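**Thread: Second two-arm unit, Raltmont furnished room — budget request for the February round**

**vsabatier** (10/11/20)

Colleagues,

The equipment plan for the furnished room must be submitted before the February round. I propose that we request a second two-arm unit from Vollon, with the same grippers as the present one, and a service contract through Texier. The unit would be used for household tidying tasks: picking up cushions, returning small items to tables, and clearing floor space.

The present unit logged 479 hours this year. Of these, 91 were lost to waiting for replacement gripper fingers. A second unit would allow work to continue during such waits.

Comments are invited before the plan is closed.

Valentin Sabatier
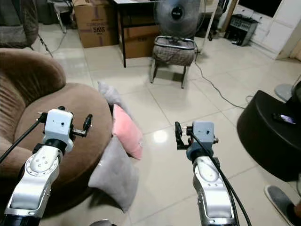 Cable management should be entered as its own budget line this time. Last year it was placed under "miscellaneous" and was the first item removed. The cables on the arms themselves are one matter, and Vollon can quote for a sleeve kit. The room is another. The fan stands well out on the tiles, and a grey power cable runs from that area across the floor toward the black round table. If a second unit is to travel the same floor, I would ask for wall outlets or low-profile floor covers before any new arms are ordered. The three pillows beside the brown armchair are a fair sample of the pick-up work, and a unit must be able to reach them without crossing a cable.

---

**m_facilities**

I support the separate line. Floor covers for that room were priced at 400 last spring. Wall outlets were priced at 1,000, including the electrician. I can renew both quotes.

I do not support a second unit in the same room. The floor area was approved for one. A second would require a new safety review, and I see no hours set aside for it in the plan.

---

**vsabatier**

The review is a reasonable point, and I will add it. I would note that the two units need not run at the same time. The second could remain parked until the first is out of service.

---

**purchasing_desk2**

A parked unit is difficult to defend in a request of this size. If the stated loss is 91 hours and the cause is gripper fingers, the plan should first show the cost of holding spare fingers on site. Manudis sells them in pairs and accepts standing orders. Has a quote been obtained?

---

**vsabatier**

Not from Manudis. Our fingers have come through Vollon under the original purchase terms. I was told that parts from another supplier would end the warranty.

---

**hlab_tech**

That was true for the first year only. The warranty on the present unit has since lapsed — please check the Texier letter, second page. We are free to buy fingers where we wish.

I would still keep the second unit in the plan, as a lower priority. Spare fingers do nothing for a failed joint, and a joint repair means shipping the whole arm.

---

**purchasing_desk2**

Agreed on joints, though none of the 91 hours is charged to a joint. I would move the unit to the following year and request the spares, the outlets and the service contract now.

---

**vsabatier**

I do not fully agree, but I will submit it in two parts. Part A: spare fingers, cable sleeves, wall outlets, service contract. Part B: second unit, with the safety review included. m_facilities, please send the renewed quotes when you have them. I will write to Manudis tomorrow.

---

**m_facilities**

Noted. Please list the floor covers as the fallback for the outlets, in case the electrician cannot be booked before the round closes.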